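5 店先の雑用はどこまで任せられるか

前の章では把持計画の中身をずいぶん細かく書いたので、ここからは少し肩の力を抜いて、実際に仕事をやらせてみてどうだったかという話をします。制御の式はもう出てきません。私がいちばん聞かれるのは「で、結局うちの受付は任せられるの?」という質問で、この章はほぼその返事です。先に言ってしまうと、任せられる作業はあるけれど、任せられる「係」はまだない、というのが今の私の感触です。

5.1 課題の選び方と薄いもの

評価にはPomwoodを使いました。公開設定のままではなく、指先の力の上限だけ下げてあります。上限を下げた版で通しているのは、予備試行で名刺を何枚も折ってしまったからで、折れた名刺の束は今でも私の引き出しに入っています。課題はDewulf課題集の「接客台まわり」の項から、カードの受け渡し、手持ち端末の取り上げと返却、仕切り箱への小物の戻し、紙片の回収の四つを取りました。課題集にはほかに瓶の栓を開けるものや布を畳むものもあって、とくに布のほうはやりたくて仕方なかったのですが、今回は見送りました。試行は四課題あわせて2000回です。

四つの中でいちばん甘く見ていたのがカードでした。軽いし、平らだし、形も決まっている。人間なら話しながらでもできることです。ところが薄いものは、つかむ前とつかんだ後で難しさの種類がまるで違います。台に寝ているカードは指が下に入らない。立っていれば入るけれど、今度はどの高さで挟むかで先端のぶれ方が変わる。しかも挟んだ後は、指先の接触面が小さいせいで、カードが指の間でくるりと回ってしまうことがある(予備試行ではこればかり見ていた気がします)。

もうひとつ困るのが、視野です。手首に近いカメラは、物に寄れば寄るほど自分の指で視野が埋まります。図6を見てもらうと感じがつかめると思うのですが、左のほうはほとんど灰色の指と手で占められていて、肝心のカードはその間から斜めに出ている細い板でしかありません。面の色が暗いので、白く光る縁がなければ背景と切り分けるのはかなりつらい。実際、Pomwoodの輪郭抽出が頼りにしているのは、多くの場合この縁です。しかも先端の向かう先には大きなパネルの暗い裏面があり、カードの後ろには白い角ばった金具が下りている。細長くて白いものが二つ並ぶわけで、私が抽出器だったら泣きたくなります。

図6 上側の指とグリッパの指で斜めに挟まれたカード。手元の近接視点。
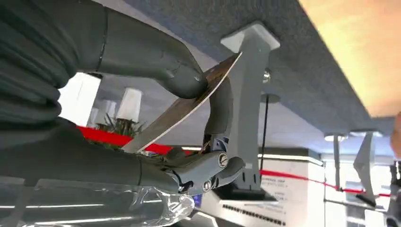
5.2 結果をどう読むか

2000回のうち、最後までやりきったのは1227回でした。六割ちょっとです。この数字を見て「思ったよりできる」と言う人と「使えない」と言う人がきれいに分かれるのですが、私はどちらの気持ちもわかります。研究室の台の上ならもう少し上を狙えますし、かといって毎日店を開ける側からすれば、三回に一回以上しくじる相手に鍵は預けられません。

1227回の内訳ももう少し見てください。持ち直しなしで一発で終わったのが1074回で、残りは途中で一度置いて、つかみ直してからの成功です。私は最初、この持ち直しを減点扱いにしていました。でも集計しながら考えが変わりました。人間だってペンを落としそうになれば持ち替えますし、持ち替えに気づいて直せるなら、それは立派な能力です。なので本稿の表では成功に含めたうえで、別の列を立ててあります。厳しく読みたい方は1074のほうを使ってください。

失敗の側では、203回が人の手で止めたものでした。止める基準は「指が計画の範囲から外に出たとき」と「物が台の縁を越えて落ちそうなとき」の二つだけです。それ以外の失敗は機械が自分であきらめて手を戻しています。あきらめ方が上手なのは今回うれしかった点で、Gravusの停止判定を後段に入れたのが効いていると思っています。Gravusを外した比較は本数が足りず、きちんとした検定はできていません。査読でここを突かれたら、そのとおりですと答えるしかないです。

課題別に見ると、成功が多かったのは手持ち端末の取り上げ、次が紙片の回収、その下にカード、いちばん下が仕切り箱への戻しでした。紙片が二番目に来たのには私もびっくりしました。紙はつぶしてもいいんですよね。破れさえしなければ課題集の基準では回収とみなされるので、力の加減がそこまで問われません。カードは折ったら失敗です。素材としてはよく似ていても、「折ってはいけない」が付くだけで別の仕事になります。

5.3 机の上は片付いていない

物をつかむところまでは、正直に言って、この数年でだいぶよくなりました。形が手になじむものならなおさらです。困るのはその次、持ったものをどこへやるかです。

図7 手持ち端末をつかんだ手と、仕切り箱のある机。
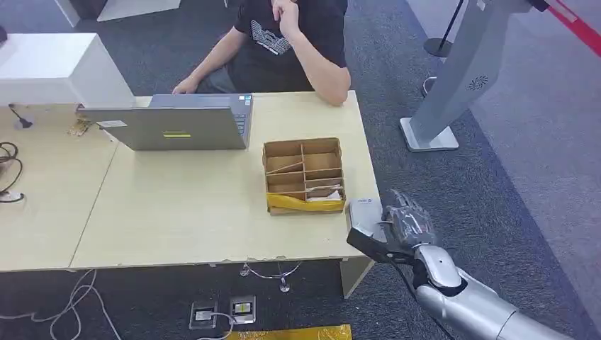 置き場所の問題は、論文ではたいてい「目標姿勢」という一言で片付けられてしまいます。目標姿勢は与えられている、あとはそこへ動かすだけ、という書き方です。私も前の論文ではそう書きました。でも店の机には目標姿勢なんて書いてありません。「いつものところに戻しておいて」の「いつものところ」が、昨日と今日で少しずれていたり、上に何か載っていたりする。図7の机でいえば、茶色い段ボールの仕切り箱があって、人間ならひと目で「小物はこのマスに入れるんだな」とわかります。けれども箱の手前の縁にはくしゃっとした黄色いビニール袋がかかっているし、右下のマスには白い紙が何枚か差し込んである。機械にとっては、このマスは空いているのか、ふさがっているのか、紙をよけて入れていいのか、袋は箱の一部なのかゴミなのか、全部が質問になってしまうのです。一方、手のほうは灰色の端末に指をかけて、ちゃんと持っています。上が明るい灰色、下が黒の、スキャナかカードリーダーのような形のもので、こういう厚みのある道具は指の相手としてかなり素直です。つかむのは素直、戻すのは質問だらけ。この差がそのまま課題別の成績に出ていると私は考えています。

さらに言うと、机そのものも計画器には意外とやさしくありません。同じ図の机は二つの台を寄せたもので、間に斜めの継ぎ目が見えます。Pomwoodは台を一枚の平面として当てはめるので、こういう継ぎ目をまたぐと、段差がないのにあると思ったり、その逆をやったりすることがあります。私たちの試行でも、継ぎ目のある机を使った回では手を下ろす高さが安定しませんでした。対策としては平面を二枚まで許すだけでよく、コードにして数行の話です。次の版には入れます(もっと早くやればよかった!)。

左端に固まっている黒いケーブルのようなものも、地味に厄介です。深さの計測では細い線が消えたり太ったりするので、計画器には「ときどき現れる障害物」に見えます。人間の側からすれば、ケーブルなんて肘でちょっと押せば済む話でしょう。押していいものと押してはいけないものの区別を、私たちはどこで覚えたのでしょうね。この区別を学習で入れる試みは、本稿の範囲から外しました。

5.4 Collcombeでの聞き取りから

Collcombeで小さな店や窓口を開いている方々に、どの作業なら手放したいかも聞いてきました。統計と呼べる規模の調査ではないので、表にはしていません。こちらは端末の操作やカードの受け渡しといった「客前の動作」が上がってくると予想していたのですが、返ってきた答えの多くは閉店後の話でした。箱を元に戻す、紙くずを集める、コードを巻く。客前は自分でやりたい、終わった後が面倒なのだ、というわけです。

私たちにとって、これはありがたいような、ありがたくないような答えです。ありがたいのは、閉店後なら遅くてもかまわないこと。Pomwoodはカード一枚を渡すのにも人間よりずっと時間がかかりますが、夜のうちにゆっくりやるなら誰も待たせません。持ち直しも好きなだけできます。ありがたくないのは、挙がった作業がそろって私たちの苦手なものだったことです。仕切り箱への戻しは今回の最下位ですし、コード巻きに至っては課題集に項目すらありません。

家の中の雑用についても同じ聞き方をしました。洗い物と洗濯物がほとんどで、水まわりは今の手では防水の都合から試せません。布は前に書いたとおり見送っています。ですから本稿の結果を家事にまで広げて読むのは控えてください。台の上の、乾いた、片手で持てるもの。数字が言えるのはその範囲です。

5.5 次にやること

とりあえず決めているのは三つです。平面の当てはめを直すこと、カードの縁だけに頼らない輪郭抽出に替えること、それから仕切り箱の課題で「入れてよいマス」を人に聞き返す機能を付けること。三つ目は共著者の間でも意見が割れていて、いちいち聞く機械は邪魔だという声もあります。私は聞いてくれるほうが好きです。新しく雇った人だって、初日は「これ、どこですか」と聞くでしょう。何回まで聞いてよいかの上限は、閉店後の条件で試しながら決めるつもりで、そのための課題の定義を付録Bに載せました。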